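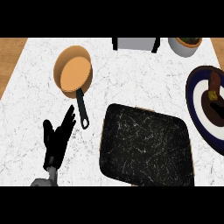

Last updated: September 6, 2022

Clatach releases Otholm 2, a grasp planner that thinks before it grabs

HERTHORPE – Clatach today released Otholm 2, a new version of its planning software for robot hands. It picks things up. The company would like it known that this took 645 days.

Otholm 2 decides where a multi-fingered hand should go, how wide it should open and which finger ought to arrive first. The first version did this too, in its way, but it had a fondness for approaching everything from directly overhead, like a gull at a picnic. Customers wrote in. Some of them wrote in twice.

The new release plans the whole reach at once. Given a simulated kitchen counter with a copper-coloured frying pan on it, the planner favours the long green handle over the round part, and treats the plate of food, the black board and the potted plant as things to be left alone. Dinner is classed as an obstacle. So is the plant.

"People see an open hand near a pan handle and ask when the clever bit starts," said Hedvika Říha, head of planning at Clatach. "Choosing that spot was the clever bit. Closing the fingers is mostly paperwork."

Also in Otholm 2:

A rebuilt scene editor, in which objects can be moved without first saving, closing and hoping.

Rahimi, the company's collision checker, now included at no extra charge. It used to be a separate download with a separate login and a colour scheme all its own.

A library of 248 household objects, with grasp points already marked. The colander is still being discussed.

Plain-language error messages. "Hand would pass through counter" replaces code 400, which had meant the same thing to a much smaller audience.

Otholm 2 runs on an ordinary desktop computer. Existing licence holders can upgrade free until the end of December. Projects made in the first version will open in the new one, though saved overhead approaches will be flagged for review, politely.

Media enquiries: press office, Clatach, Herthorpe. Review copies are available on request.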